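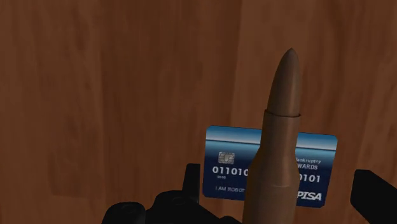
Hae-won Jang wanted to know if I'd tried reloading the Negussie gripper file before opening a ticket, and whether the wrist camera offset was still the one we copied over from Winstead.

Yes to the first (sorry, should have put that in), and no idea to the second, so that's where I started this morning. I'll keep adding to this as I go because I know what my memory is like.

Ticket: Tiltthorpe sim cell, gripper closes off to one side
Status: open, workaround in place

What's wrong
The arm plans its path happily enough, comes down over whatever it's been told to pick, and then the fingers close a little to one side. It's 3 mm off, near enough, and always in the same direction as far as the wrist. Turn the wrist and the error turns with it, so I don't think the table is in the wrong place. I did spend half of yesterday moving the table, mind you.

9.40
Reloaded the gripper file in Zusetix, restarted the lot, same again. Checked the finger widths against the drawing and they match. Opened and closed the gripper with the arm parked and both fingers travel the same distance, so it isn't one finger lagging behind the other. I was hoping it was that! It would have been a one-line fix.

10.15
Found the camera offset. Hae-won was right, it's the Winstead one, and that cell has a different bracket. The view from the wrist has one finger standing more or less upright and the other coming in at a slant from the right, and I'd got so used to it that I'd stopped asking if it was meant to. The cartridge with the card behind it makes a decent target for this, what with all that white lettering on the card to line up against (the 011010 is nice and big, and I AM ROBOT is just about readable on the left).

10.50
Before changing anything I wanted the side cameras ruled out as well. If one of those had been nudged then I'd be correcting against a wrong reference, and I've done that before and don't fancy doing it again.
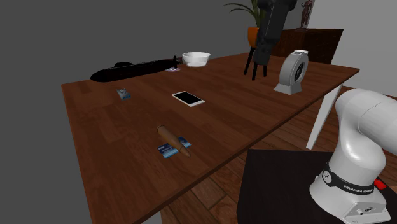 Side camera: brown piece on its side, partly on the blue card, fan at the far end of the table.

This one's fine. I checked the table corner and the base of the arm against the saved values and there's nothing in it. The black band with the lettering on is handy for this, it's got good hard edges.

11.30
Took the Winstead offset out, put in the measured one for our bracket, and ran the pick 27 times with the wrist turned to a different angle each time. More than 12 of those were at the awkward end, with the wrist nearly at its limit, and that's where it used to be worst. The sideways error has gone on all of them. I did a little cheer at my desk.

What hasn't gone is a small height error. The fingers come to a stop a touch higher than they're told to. I'd not noticed it before, probably because I was busy staring at the other thing. 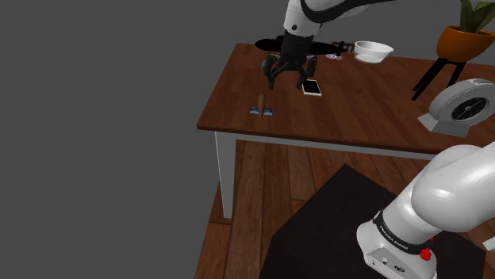

Second camera: gripper open above the table, between the brown piece and the phone.

I've been using that view for heights because you get the fingers and the tabletop together. My guess is the tool length in the Negussie file is measured to the fingertip pads and Zusetix wants it to the bare tip, but I've only guessed so far, so please don't go changing it on my say-so.

1.20
Had lunch, tried it with the pads left out of the tool length. Better at the near side of the table, no different at the far side. So that's part of it at most. I've put the original value back so whoever's on next starts from something known.

Still to do
Ask Winstead which point they measure their tool length from.
Run the height check again at 3 wrist angles, near and far side.
Rename the offset file! It's still got their name on it, and that's how we ended up here.

Workaround until then: load the new camera offset by hand after every restart, it doesn't stick. Pick heights can be trimmed in the job itself. Leaving this open with me.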